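Twenty-one years on the same packing floor, and I still take the long way in from the parking lot so I can go past the loading dock and say good morning to everybody. My husband says I could save myself five minutes. I tell him those five minutes are the best part of the shift, and he shakes his head and goes back to his coffee.

I promised a few of you that I would write about the change at Musten, and I have put it off for weeks. Some of that was plain tiredness (my tomatoes also needed me, and those of you who garden will understand). But 2020-05-22 is the date on the letter in my kitchen drawer, the one that says the new cell on line 3 is now part of normal production, so I suppose it is time.

For anyone new to this blog, Musten makes learning sets for schools, the boxes of plastic pieces that little ones sort and stack and lose under the radiator. I have been in kitting nearly the whole time. Kitting means you stand at a bench with bins in front of you, you take what the card says, you put it in the tray, and you send the tray along. The big set, the one we call the Covgate because that is the school district that first ordered it, has 143 pieces in it. You get fast. You also get a shoulder, and mine has been bad since my late forties.

When the robot arms were first mentioned, it was last September, in the canteen, and I will admit I did not take it well. I went home and made soup, far too much of it, and I sat there thinking that I was fifty-eight years old and knew how to do one thing. Several of the others felt the same. We had all heard the stories from the Hernitz plant, where a whole row of benches went in one summer, and although people told those stories differently every time, the ending never got any better.

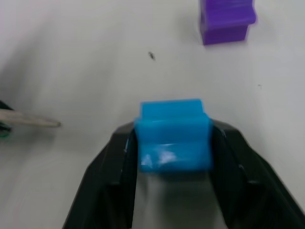

My own part in all this is that I became what they call a cell tender, and I want to tell you what that means in real life, because the title sounds like something to do with batteries. I look after the picking arm. I refill what it picks from, I watch how it takes hold of things, and when something is off I stop it and put it right. The purple and blue pieces have a step in them, so there is a wide part and a narrow part, and the two fingers have to close on the sides squarely or the piece can tip. I knew that already from my own hands! I had just never had to say it out loud to anyone. The surface matters too. We work on white there, and every little dark speck shows up on it, so I go over it with a cloth far more often than I ever wiped my old bench.

The person who taught me was Ute Strobel, who came over from Onishi, the firm that set up the cell. I expected somebody brisk who would talk to the managers and walk past the rest of us. She spent her first two days standing at my bench with a tray of her own, kitting, badly, and asking me why I turned certain pieces over before I let go of them. I didn't know I did that. She wrote it down, and later on the arm was doing it as well, which gave me a very odd feeling, a bit like hearing your own laugh come out of your niece.

Now for the harder side. There were 40 of us in kitting before and there are fewer now. People were moved to shipping and to returns, and a few took the early retirement money, and I miss them. The talk has gone out of the place. At the benches you could chat all day with your hands going, and I knew everybody's grandchildren by name. At the cell I am mostly by myself, and I have to keep my eyes on it. I told our supervisor this in my review and he looked surprised, and then he moved the break times so the tenders from all the lines sit down together. It's a small thing, but I was glad of it.

The numbers are up, naturally. We sent out 2,098 sets in the first full month, and there was cake. My shoulder is better than it has been in years - I can reach the top shelf in the pantry again - and I sleep through the night. I also earn a little more. I feel guilty writing that when I think of the ones who left, but I would rather put it all down as it is.

What I would like, if anybody from upstairs reads this, is for the younger ones to get some time at a bench before they are put on a cell. The new boy on line 2 is bright and quick with the screen, but he has never packed a tray by hand, and when a piece keeps slipping he goes looking through the menus. I took him over to the old bench last week and had him pick up pieces with two fingers only, one after another, until he started laughing. He got quite good at it.

Next time I will be back to the garden, I promise. The beans are in, and something has been at the lettuce.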